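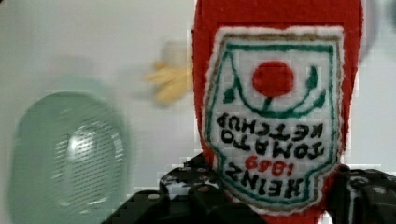 How do I wash a plush ketchup bottle with an embroidered patch?

Asked January 16, 2019 in Laundry and Fabric Care

It's a red plush Heinz ketchup bottle with a white label patch sewn on the front. The lettering is black and the border is green. The care tag was cut off before I got it. The fabric feels greasy and I want it clean before a birthday in February. My worry is the red running into the white. Can it go in the machine?

2 answers

Minhas
Test it first. Wet a white cloth with cold water, press it on the red near a back seam for 20 seconds and look at the cloth. If any color comes off, don't soak it. Wipe the red and the patch separately with two cloths and a drop of dish soap in a bowl of water. Blot with a towel and stand it in front of a fan. Mine took two days to dry in the middle. Brush it with a soft toothbrush once dry.

Imus
I put all of ours in a pillowcase on delicate, cold, never had a problem. No dryer. Haven't done a red one though.

Comment from asker: Cloth came up slightly pink so I'll do it by hand.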